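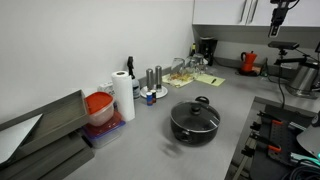
A reader going by Bakke wrote in under my last soup post to ask whether the Jemness stockpot was worth the money for a small household, or whether it would spend its life at the back of a cupboard like the last three things I got excited about. Fair question, and a little pointed! Bakke wanted to know mainly if it scorches, because a cheaper pot had ruined one too many batches of split pea, and whether the handles get too hot to grab.

So I owe you all a proper review, and I've now had the Jemness through most of a winter, which is the right season to judge a thing like this. I make soup twice a week from the first cold snap until the end of February, sometimes longer if spring is being stubborn, and I'm fussy about it in the way people get about the few things they're good at.

Let me start with the scorching. Split pea is the meanest test I know, with lentils and ham bone close behind, because the starch sinks and sits there while you're off answering the phone. In the Jemness I've let a pot of it go for the better part of an afternoon on the lowest flame with only a lazy stir now and then, and the bottom came out clean every time but once. That once I had the heat up too high (I was hungry) and I got a brown patch the size of a saucer that came off with a soak overnight. My old pot, an Ilton that I bought when I moved into my first apartment and loved dearly, would have kept that patch as a souvenir.

Now, it does heat slowly. If you are the sort of person who wants onions sizzling before you've finished chopping the celery, this will test your patience. I've gotten into the habit of turning on the burner before I even take the carrots out of the fridge, and by the time I have a board full of vegetables it's ready for me. Once it's hot it stays that way, and I can turn the burner off and serve second bowls a good while later without warming anything up again.

The handles, for Bakke: yes, they get hot. Keep a towel nearby. They are roomy enough for a folded dish towel or a thick mitt, and I've never felt the pot was going to get away from me, even full to the brim with chicken and barley. I did find it heavy when full, and my wrists aren't what they were. I ladle out the first few bowls where it stands and only lift it once the level has come down.

I had some trouble with the lid in the first weeks. It fits snugly, which is lovely for rice and for a long simmer, but a brothy soup will rattle and spit if you leave it closed all the way. I set mine a finger's width off center and that settles it right down. You do lose a bit of liquid, so start with an extra cup of stock.

Washing up is easy, with a soft sponge and nothing rougher. I use wooden spoons and an old silicone ladle, and I won't let anybody near it with the metal masher. Potato leek gets mashed in a separate bowl and tipped back in — one more thing to wash, I know, but the inside still looks good and I mean to keep it that way.

I paid 153 dollars for mine on sale at Tindov, down from 232, and at the full price I would have hesitated. You can make perfectly good soup in something that costs a quarter as much if you stand over it. What I was paying for was the freedom to wander off, and for a person who cooks the way I do, that has been worth it. Over 16 batches in, I haven't once reached for the Ilton, which went to live with my niece and is apparently making a lot of ramen.

As for the size, there are 2 of us at my table and we are never short of leftovers. Minestrone does us for supper and lunches, and the rest goes into the freezer before I add the pasta, which I cook fresh when I thaw it. If you live alone and don't care to eat the same soup all week, look at the smaller one in the same line. I haven't cooked in it myself, so I can't tell you how it does with split pea, but if Bakke or anyone else has one, please write in. I'll be putting up the chicken and barley recipe next, with the extra cup of stock already figured in.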